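Raker Two-Arm Bench Cell
Kit page, revision 3

Overview

Raker is a two-arm tabletop cell for handling thin, soft and folded parts. It was drawn up by Anderson Peixoto at the Moura shared workshop in Morkunport and is supplied as a kit of parts with a cut list. The builder provides hand tools, a 3 mm hex driver with a long shaft, and a flat bench that can carry the full weight at the front edge.

Both arms stand on one aluminum rail across the front of the cell. Each has its own black mounting plate, so either arm can come off the rail without disturbing the other. The work surface is a speckled beige board. Wall panels slide in from the top and can be printed with any graphic before fitting.
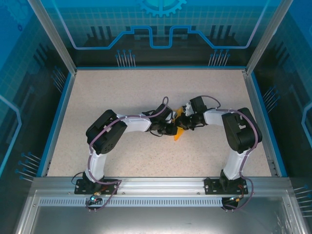

Plate spacing is set once, during assembly, and should not be changed after calibration. If a plate has been moved, even by the width of a pencil line, run the full routine again. The short routine checks joint zero only and will not catch a spacing error.

What is in the kit

Rail, slotted front strip and corner posts
Two arm sets, servos fitted, links unassembled
Two mounting plates with bolts
Work surface board and side trim
Cable ties and clips, bag of 23 (a few are spare)
Base boards for power and signal
Two sets of gripper fingers, printed
Wall panels, blank

Not included: power supply, host computer, fasteners for fixing the cell to a bench.

Assembly notes

Build the enclosure first and leave the front open. Bolt the plates to the rail finger tight, stand the arms on them, then square each arm to the rail before the final turn. Links go on in the order marked inside the lower link. The elbow servo housings are the heaviest part of each arm and should be supported by hand until all four screws are started.

Run each cable from the base up the lower link, across the elbow and along the upper link. Leave a free loop at the wrist. A loop that is too short pulls the connector out at full wrist rotation; a loop that is too long catches on the opposite arm when the grippers come together. The value used at Moura is 10 cm of slack, measured with the wrist at center. 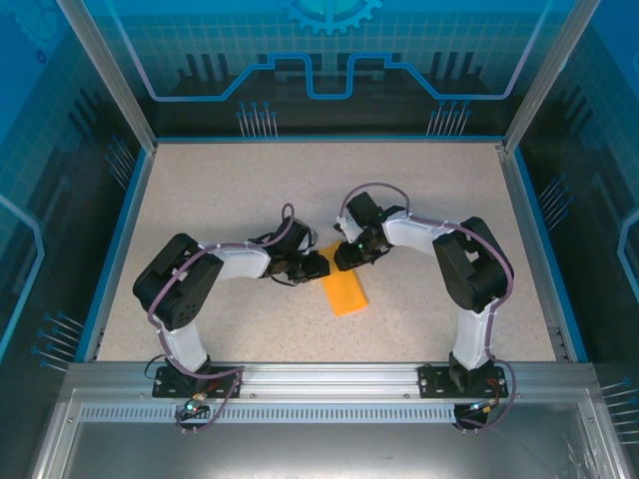 Meeting height is the setting most builders get wrong. With both wrists pointed down, the fingertips should clear the board by the thickness of the thinnest part to be handled. Set this with a feeler gauge at the middle of the board and again near each side trim. A board that bows will show up at the middle reading. Shim under the board and leave the arms alone.

Speed limits for two-arm moves are held in a separate file from the single-arm limits. The shipped file is conservative. Raise the wrist values first, in small steps, and leave the elbow values until the wrist loops have been checked through the full range.

Handling soft material

Cloth and paper need low closing force and a slow final approach. The default closing profile has two stages: a fast close to a set gap, then a slow close to contact. For folded stock, set the gap to more than the height of the fold, or the fingers will push the upper layer back before they grip it.

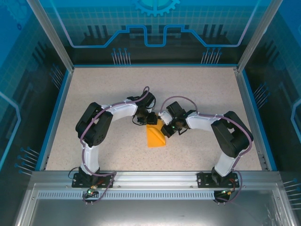
Marham wrote in to say that the fast stage was still too fast for light cotton on his build, and that dropping it by half fixed most of the missed corners. He also asked for the two stages to be adjustable per arm. Revision 3 does this. The settings are named left_close and right_close, and older profiles load with the same value in both.

Finger pads

Pads are a wear item. Replace a pair together. Some 3000 closing cycles is the working figure at Moura on dry paper, with heavier fabric taking longer to show wear. Worn pads slip at the tip first, so test with a single sheet held by one corner.

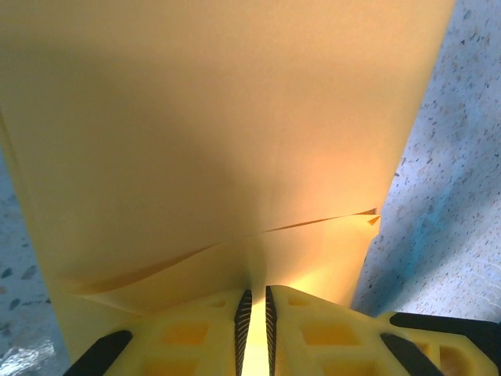 Clean pads with a dry brush. Solvent softens the adhesive behind them. After refitting, close the gripper on nothing and reset the zero, then store the new value under the same arm name.

Availability

Kits are cut in batches. The next batch is planned for January. Replacement pads, fingers and base boards are kept in stock and can be ordered separately with the revision number of the cell, stamped on the underside of the rail.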